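About the workshop

Zesto is a shared workshop in Wakville for people who build small robots and automated things at home and want somewhere with better tools and a solid bench. We occupy a single-storey unit behind the old dairy and have 14 bench places, two of which are kept for soldering. Members come and go as they like between seven in the morning and ten at night.

The workshop began in a domestic garage with one pillar drill and a shelf of salvaged motors. It moved twice before reaching its present address, and the drill has moved with it each time. It is still the one nearest the door.

What we build

Most projects here are small. A typical member's build has a battery pack, one or two motors, a controller and something that moves: a gripper, a turntable, a curtain puller, a feeder for the greenhouse. Larger machines are accepted if they fit through the door and can be lifted by two people. We do not take on mains-powered builds above bench level, and we do not store petrol engines.

The longest-running project is Lakatos, a sorting arm for nuts, bolts and washers. It is now on its third base plate. The present version uses printed links, steel pins and a belt drive at the shoulder, and it is slow. Work on the wrist continues through the winter. Drawings are kept in the blue folder by the vice and may be copied.

Ikex is the other shared project: a low wheeled platform for carrying parts between benches. Its wheels are 65 mm across, which is small for the floor we have, and the expansion joint by the sink still stops it. A larger set is being tried.

How we work

New builds start at low voltage from dry cells. AA holders are cheap, the cells are easy to replace, and wiring faults at that level are usually inexpensive. Motor speed is set by hand with a potentiometer board before any code is written. Once the motor behaves over its full range, the knob is replaced with a proper driver and the build moves on to software. Members who arrive with finished code and no tested motor are asked to go back a step.

Wiring conventions are kept short. Red is positive and black is negative, on both the supply side and the motor side. Screw terminals are tugged after tightening. Leads stay long until the layout is settled — cutting them early accounts for most of the joins we see. Polarity is checked with a meter before the cells go in.
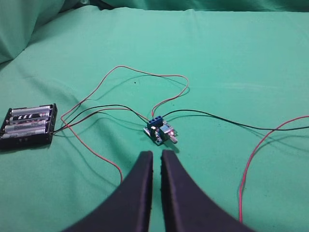 Four AA cells wired to a small controller board, indicator LED lit.

Tools and stock

The workshop has a pillar drill, a bandsaw, two 3D printers, four soldering stations and a bench power supply. Common fixings, wire and terminal blocks are sold at cost from the drawers by the window. Printer filament is weighed and paid for by the gram. Please label anything left on a shelf with a name and a month; unlabelled parts go into general stock in September.

Membership

Membership is limited to 99 and there is usually a short waiting list. An induction covers the drill, the saw and the soldering bench, and takes one evening. Under-16s are welcome with an adult. Enquiries can be left in the box beside the front door or sent through the contact page.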